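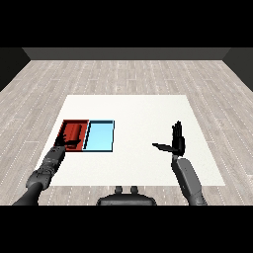
Llevaba desde primavera buscando un trípode pequeño para la compacta y al final me he quedado con el Haltov de aluminio, el de cuatro secciones con rótula de bola. Lo he usado casi a diario durante 47 días, en casa, en la calle y en un viaje corto, y estoy tan contento que me apetecía contarlo con calma. Lo que más hago son interiores, y ahí se nota muchísimo tener la cámara quieta: en un suelo de tablas claras, con las juntas que se van cerrando un poco hacia la pared del fondo, cualquier inclinación canta enseguida, y con el nivel de burbuja de la rótula lo dejo recto a la primera o a la segunda. Antes disparaba a pulso y enderezaba luego en el ordenador, perdiendo siempre un trozo de las esquinas.

Vengo de un Plollitz de plástico que me duró bastante más de lo que merecía. Las patas se abrían solas y la zapata tenía un juego que no había manera de quitar (le puse un trocito de goma de cámara de bicicleta y mejoró algo, pero poco). Con una compacta con zoom largo eso es un suplicio, porque en cuanto estiras el objetivo todo se multiplica. Con el Haltov he hecho fotos de la luna a tope de zoom con el disparador a 2 segundos ¡y se ven los cráteres! Ya sé que para muchos esto es lo normal, pero yo no lo había conseguido nunca.

Los cierres son de rosca. Al principio me daban pereza, yo era de palanca de toda la vida, pero al tercer día ya abría las tres roscas de una pata con un solo giro de mano. Son de goma rugosa y se agarran bien con guantes finos. Eso sí, hay que acostumbrarse a apretarlas de abajo arriba; una tarde me dejé una a medias y la cámara se fue inclinando despacito mientras yo miraba la pantalla tan tranquilo. No pasó nada, pero me llevé el susto.

La rótula es lo mejor del conjunto. Tiene un mando grande para la bola y otro pequeño para la panorámica, y los dos se encuentran al tacto sin mirar. La bola se mueve suave, sin saltos, y cuando aprietas no se cae el encuadre esos milímetros que tanto fastidian. Gira a 90 grados por la muesca lateral para fotos verticales y aguanta bien, aunque con las patas muy juntas prefiero orientar una hacia el lado del peso.

La columna central la uso poco. Subida del todo vibra si hay viento, como todas. Se puede invertir para fotografiar a ras de suelo, cosa que probé con unas setas en un pinar y me divertí como un crío, aunque ver la pantalla del revés tiene lo suyo. Si vuestra cámara tiene pantalla abatible, perfecto; la mía no la tiene y acabé tumbado sobre las agujas de pino.

De la funda no puedo decir lo mismo. Cierra justa, la cremallera se engancha en el forro y la correa es estrecha. Yo lo llevo ahora en una bolsa Matei que tenía por casa, que le viene como hecha a medida y deja hueco para la batería de repuesto y un paño. También habría agradecido una segunda zapata en la caja. La que trae se aprieta con moneda, y ya sabemos todos lo que ocurre cuando hace falta una moneda.

Lo compré en Branesport, en la sección de óptica y accesorios que tienen al fondo, y me tardaron 9 días en traerlo porque solo les quedaba el de exposición. En la tienda probé también uno de carbono, más ligero y precioso, pero costaba más del doble y con una compacta no le veo el sentido. Si algún día doy el salto a algo con objetivos intercambiables, quizá me lo piense.

Una cosa que me preguntó Horațiu Toma en los comentarios de la entrada anterior: sí, plegado cabe en la maleta de cabina, en diagonal y con la rótula puesta. Yo le pongo un calcetín gordo en la cabeza para que no roce con nada. Y no, no lo he probado en la playa. Con las roscas y la arena me da un poco de miedo, así que cuando vaya lo desmontaré y lo limpiaré después, y ya diré cómo queda.

Para vídeo se defiende en planos fijos. Los barridos salen regular, hace falta otra clase de rótula y tampoco se lo voy a pedir a esta.

Actualizado el 7/8/18: he apretado con la llave que trae el tornillo de una de las patas, que se había aflojado un pelín. Por lo demás sigue igual que el primer día y sale conmigo todos los fines de semana.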